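Washing and Drying Soft Goods in the Shared Laundry: Frequently Asked Questions
Prakach Residences, Building Services. Last revised November 30, 2023.

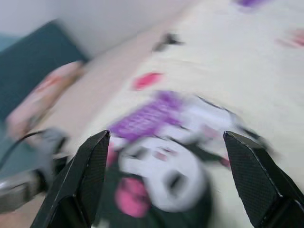
The questions on this page cover soft goods that do not belong in a standard mixed load: pillows, comforters, mattress pads, blankets, stuffed toys and small rugs. Regular clothing, sheets and towels are covered on the main laundry page. Items are grouped by filling and shell, not by size, so a plush toy that lives on a bed, with a purple section like this one, falls under the same rules as a throw pillow with a fiber filling. If an item has a sewn-in care label, the label overrides anything written here.

MACHINES AND CAPACITY

Which machines can I use for bulky items?
Use the two large front-loading washers on the back wall, marked L1 and L2. The standard washers have a smaller drum and will not rinse a comforter evenly. A bulky item in a standard washer also tends to collect on one side of the drum, which triggers the balance sensor and stops the spin.

How full should the drum be?
Load it to three-quarters of its depth when the items are dry. You should be able to put a flat hand between the top of the load and the upper edge of the drum. Do not compress items to make them fit.

Can I wash one pillow by itself?
Wash two together, placed opposite each other. If you have only one, add two bath towels of similar color.

The display shows "UB" and the machine has stopped. What does that mean?
The load is unbalanced. Wait for the door lock to release, spread the items around the drum by hand, and select Drain and Spin. If the code comes back after a second try, take one item out and run it separately. Do not restart the full cycle, as you will be charged again.

How long is the bulky cycle?
The Bulky cycle on L1 and L2 runs 86 minutes, including two rinses and the final spin. The time on the display may pause during filling. It is not adjustable.

WASHING

What temperature should I use?
Cold for wool, silk and anything with printed decoration. Warm for polyester fiber filling with a polyester or cotton shell. Hot for white cotton mattress pads only. Down may be washed warm if the label allows it.

How much detergent?
Half of the amount you would use for clothing. Filling holds detergent longer than flat fabric does, and the residue makes it stiff once dry. For down, use a liquid detergent without enzymes. Powder is not suitable for any filled item.

Can I use fabric softener?
Do not use it on down, microfiber, or anything with a water-resistant shell. It coats the fibers. On cotton blankets it is permitted but has little effect.

Can I use bleach?
Chlorine bleach may be used on white cotton only, and only through the dispenser drawer. Oxygen bleach is accepted for colorfast items. Test it first on an inside seam: apply a small amount of the diluted product, wait ten minutes, blot with a white cloth and check the cloth for color.

How do I know whether a color will run?
Wet a hidden area with cold water and press a dry white cloth against it for thirty seconds. If color transfers, wash the item alone and cold. Deep reds, dark blues and purples should be tested before their first wash even when the label says colorfast. Add a second rinse if the water in the door glass still looks tinted at the end of the first.

Can stuffed toys go in the machine?
Most can. Check four things first:
- Battery boxes, sound modules and lights. If these cannot be removed, clean the surface only.
- Glued parts. Warm water softens many adhesives. Sewn parts are fine.
- Open seams. Close them with a few stitches before washing.
- Filling. Polyester fiber is washable. Foam beads, sawdust and grain are not.
Put the toy in a zippered mesh bag and use Delicate, cold, with low spin. Long pile should be brushed while it is still damp.

How do I clean an item that cannot be washed?
Mix one teaspoon of mild liquid detergent into two cups of lukewarm water and whisk it to a foam. Apply only the foam, using a soft brush or cloth, and work in one direction. Wipe off with a cloth wrung out in plain water. Air dry with the cleaned side up.

What about rugs?
Rugs up to 3 by 5 feet with a woven or bare back may be washed in L1 or L2. Rugs with a rubber or latex back are not allowed in any machine. The backing breaks down and blocks the drain pump. We replaced the pump on L2 in April for this reason.

My mattress pad is waterproof. Can it be spun?
Use low spin only. A waterproof layer can trap a pocket of water, and at high speed the load becomes unbalanced very quickly. Place the pad with the coated side facing in.

DRYING

Which dryer should I use?
Dryers 5 and 6 have the larger drums and are the only ones suited to comforters. Smaller filled items may go in any dryer that has a Low setting.

What heat setting is correct?
Low for all filled items, with no exceptions for thick ones. High heat dries the shell while the center remains damp, and it can fuse polyester fiber into hard lumps. Acrylic and modacrylic pile, common on toys and faux fur throws, will mat or melt on High and cannot be repaired.

How do I stop the filling from clumping?
Stop the dryer every 30 minutes, take the item out, shake it and break up the lumps by hand. Put it back in turned the other way. Wool dryer balls help with down. They have less effect on polyester.

How can I tell whether the center is dry?
Let the item cool for ten minutes, then squeeze the thickest part. A damp center feels cooler than the outside and heavier than expected. For better accuracy, weigh the item before washing and again after drying. If the second weight is higher, it still holds water. A kitchen scale is good enough for pillows and toys.

Can I hang things in the drying room?
Yes. The rods hold 17 pounds each. A wet queen-size comforter will exceed that limit on one rod, so hang it across two. Please do not leave items longer than 24 hours. Lay stuffed toys flat on the mesh shelf. Hanging them by an ear or limb stretches the seam.

Does the dryer stop by itself?
The Sensor Dry program reads surface moisture only. For filled items, use Timed Dry and check by hand.

CARE LABELS

What do the symbols mean?
A tub is washing, a square is drying, a triangle is bleaching, an iron is ironing and a circle is professional cleaning. A cross through any symbol means do not. Dots show heat: one is low, two is medium, three is high. One bar under the tub means a gentler cycle, and two bars mean the gentlest.

The label has been cut off. What should I assume?
Assume cold, gentle, low spin and air dry. If you cannot tell what the filling is, clean the surface only.

Does "surface wash only" really rule out the machine?
It means the manufacturer has not tested the item in a machine, or has tested it and found damage. Some of these items come through a cold Delicate cycle without trouble. That is the owner's decision, and we do not cover the result.

PAYMENT, DAMAGE AND LOST ITEMS

How do I pay for the bulky cycle?
Use your Vikus laundry card at the reader beside the door. The Bulky cycle costs the same as 2 standard washes and appears on your statement as one charge.

A machine took my payment but did not start. What now?
Note the machine number and the time and write to Building Services. Refunds are put back on the card, normally at the next billing run. We do not give cash refunds.

An item was damaged. Who is responsible?
Damage caused by a machine fault is reviewed with our service contractor, Ortuño. Keep the item and its label, and do not wash it again. Damage from a wrong setting or a missing balance load is not covered.

Where do lost items go?
Into the gray bin beside the folding table. The bin is cleared at the end of each month. Write to the office if you are missing something after that, with a description that includes color, size and material.

Who do I contact?
Machines, drains and error codes: Gergely Mészáros, Building Services.
Cards, charges and refunds: Pak-hei Tsang, Resident Accounts.
Both can be reached through the Arko resident portal under Requests, category Laundry.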